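3.2 Table surface and glare ratings

Surface reflectance was treated as a separate factor from lamp output. In the Mevard rooms the tables were pale; in the Flallwood rooms they were dark. Both sets were lit by the same ceiling fixtures, and blinds stayed closed from 4 p.m. onward. Each participant rated glare on a scale from 0 to 12 after a reading task, then again after a sorting task. Of the 823 ratings collected, 85 were dropped under the rule given in Section 2.4 (missing time stamp or incomplete form).

Ratings were higher at pale tables for the sorting task but did not differ for reading. This agrees in part with Abubakar and Kinsella, who found a surface effect only when the eyes stayed on the tabletop itself. Our reading task used upright stands, so the table took up little of the visual field — a difference that may explain the weaker result. Seat position had no effect once distance to the window was entered in the model.

Glossy objects on the table were coded separately, following Paul and Đỗ. A pale matte surface and a shiny object can produce quite different kinds of glare, and raters tended to merge the two unless told to score them apart (Figure 4).
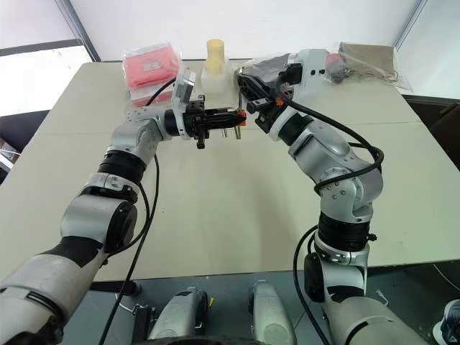
Figure 4. Glossy silver housings over a pale beige tabletop.

The Tuesday sessions were analyzed with and without the object code. Leaving it out raised the error term but did not change the order of the rooms.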